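4.3 Hanging small laundry with clips

The third chore in our set is hanging socks and other small items to dry. We chose it after the towel folding in Section 4.2 because it looks simple and calls for a different kind of handling. A towel can be dropped and picked up again with little harm to the result. A clip has to be opened, held open, placed over the cloth and let go, and the whole time the thing it hangs from is free to swing.

Most published work on clothing deals with folding on a flat surface. Hanging has received less attention, and the work that exists mostly uses shirts on rigid hangers. The early Cisonis trials used clothespins on a fixed line, which removes the swing but keeps the problem of pinch force. We kept both. The hanger is a plastic clip hanger of the kind sold for home use, and we did not stiffen it or change the springs. Figure 3 gives two views of the setup, (a) from the wrist and (b) from the head. 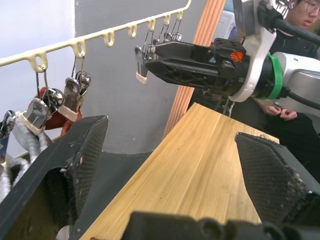 Aisling Hennessy objected on reading a draft of this section that a person would never do the job this way, that most people at home clip the socks while the hanger is lying on a bed and hang it up afterward, and that a machine should be allowed the same shortcut. We agree that the shortcut is common. We did not allow it because lifting a loaded hanger is a separate skill, and a failure there would hide what happened at the clips. The Zinddale group took the other route, so the two sets of results should not be compared directly.

Each trial began with the socks laid out on the table and ended when the operator called a stop or 2 minutes had passed. One arm was assigned to the clip and the other to the cloth. A trial was scored as a success if the sock stayed up for 30 seconds after both grippers had let go. Socks held by a single thread or by the very edge of the cuff were scored as successes if they stayed up, though we marked them for separate review.

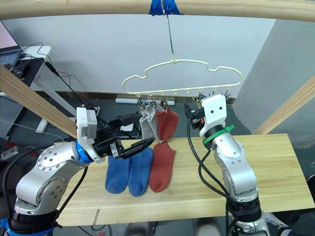
Training used 1,000 demonstrations collected by teleoperation at the Evport site. The same operators later ran the task by hand under the same time limit, so that the policy could be compared with people working under ordinary conditions and with people working through the arms. The three conditions are reported separately in Table 5.

Two kinds of failure made up most of the losses. In the first, the gripper squeezed the clip handles off center and the clip turned away from the cloth. Waiting for it to settle used up time, and the policy often closed again before it had. In the second, the jaw caught one layer of the cuff and missed the other. The sock then hung at an angle and sometimes slipped. Neither failure was common when a person did the work by hand.

Thicker finger pads helped with the first problem and made the second slightly worse. We kept the original pads for all 80 scored trials. A version with the Flanagan tactile pad was tried in November, but there were too few runs to report.

On this chore we would not call the system ready for a home. It can hang a sock, given time and a tidy starting layout. It cannot yet work from a basket of wet laundry, and we did not test it on one. Section 4.4 covers the matching of pairs, where the errors were of a different kind.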